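Notebook entry, November
Packing room, Brututlow building, bench 8
Subject: cling film for sample trays, continuation of page 223

The stock of wrap held under Itari order 907 is exhausted and the cutter box has been withdrawn from the bench. Trays for the Aguiar series were left uncovered between 10.20 and 11.00 while a replacement was obtained from the store.

The replacement is a tear-off film which needs no blade. Staff are to pull a length across the tray, hold the roll down with the flat of the hand and tear towards the body. The first three pieces tore at a slant and were discarded. Later pieces were satisfactory on the small trays. The large trays still require two overlapping pieces, and the overlap should be pressed down along its full length before the tray is moved.

Labels are to be placed on the tray and not on the film. Tray 1038 was relabelled accordingly.

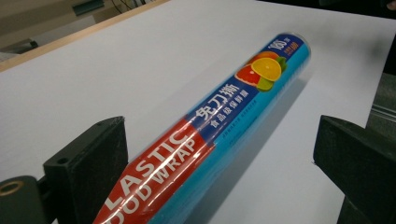

Replacement film, marked 免刀撕 (tear without knife) and 食品级保鲜膜 (food-grade cling film). Red and blue pack.

The store is to be asked whether further rolls are held. Bamen trays not yet started. Width of film against the large tray still to be measured.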